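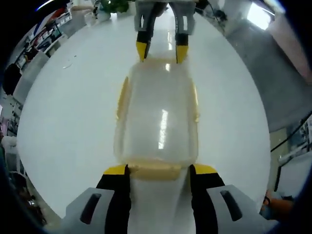

Group selection vs. kin selection in ground squirrels

brindutness
Lultis field notes for August list 472 alarm calls, 384 of them from females with kin nearby. I read that as plain kin selection.

lisden_4
Females with kin are most of that colony anyway. You need the call rate per animal.

brindutness
Fair. The rate is still higher for them – see table 2.

Lindqvist
Higher, yes, but 20 callers had no relatives there at all. Kin selection doesn't cover those.

lisden_4
It might, if calling also protects the caller. I'd want a second colony before arguing either side.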